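Bassey chooses Alter to keep its messages moving

CLALLANELL, 5 November 2020 - Bassey, the appointment and messaging service used by dentists, opticians and vets, is very pleased to announce that it has moved its customer records on to Alter, the database made by Tastwood.

Bassey began with a single surgery and a shared spreadsheet, and has grown rather faster than its founders ever expected. It now sends reminders for 273 practices, and by May the old database was struggling badly on Monday mornings, when it seems that every pet owner in the country wants to change a booking at once.
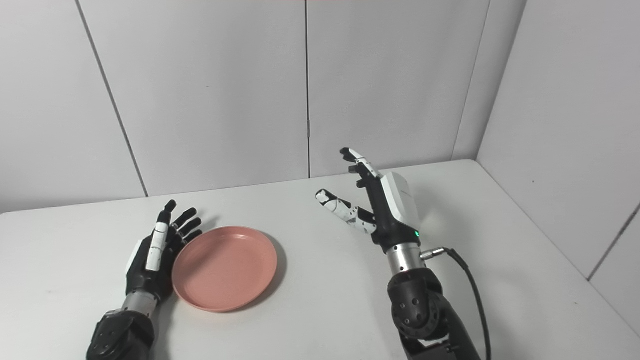
One practice manager told us the change had gone through so quietly that she only found out from the newsletter, and asked whether the old login would still work. It will, and so will every saved template, as the move was made behind the scenes over 2 weekends with all bookings kept open.

Bassey looked at several products over the spring and early summer, and tried each of them with a copy of its own busiest day. Alter cleared the Monday queue in 29 seconds, where the old system had taken nearly 6 minutes, and the team at Tastwood were kind enough to sit up late with us while we checked the figures again (and then once more, for luck).
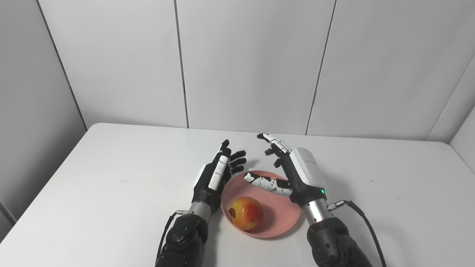 Reading time: 2 minutes

Customers don't need to do anything. Over the winter Bassey will be adding two-way text replies, so that a patient can move an appointment without ringing the front desk - something practices have been asking us for, very patiently, for a long while.

About Tastwood
Tastwood makes Alter, a database for services with a great many small messages to look after. Its offices are in Clallanell.

Press enquiries: please use the contact form on the Bassey website.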